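A green keyboard and a quiet desk
September 18, 2024

Annelies De Graaf has repaired and cleaned keyboards in Pultuvport for many years. She began at the kitchen table and now has a small workshop above the Kazemi bicycle shop. I visited her to ask why people still bring her a keyboard when a new one is so easy to buy.

"They bring it for the feeling in the fingers," she says. "A person writes 500 letters on one keyboard and then the new one feels wrong, even when it is better."

She likes colour, but not too much of it. Black keys on a black case make her tired in the evening. Soft green is her favourite at the moment, and she says it goes well with a pale desk.

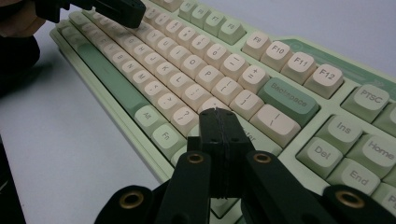 Mint-green case, cream letters and sage-green modifier keys.

I asked her how one should clean such a board. Her method is simple. First she unplugs it, then she takes off the caps with a wire puller and puts them in a bowl of lukewarm water with a little soap. They stay there for 50 minutes. The case she does with a soft brush, always from the back row to the front.

"And you must wait until the caps are dry," she says. "One night on a towel. My colleague Cor Stevens did not wait, in August, and he had to do everything again."

We spoke also about size. De Graaf gave up the number pad when she moved to the smaller room, and she has not missed it - except when she does the bills.
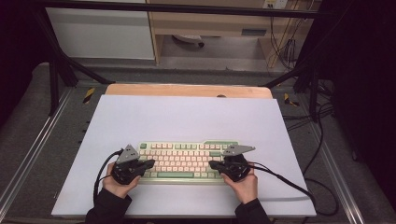

"With a short keyboard the mouse comes closer, and my shoulder is happier," she explains. She advises her customers to try one for a week before they decide. Some come back and ask for the long one again, and she finds this completely normal.

Her next job is an old Druno with a broken spacebar. She has ordered the spring already.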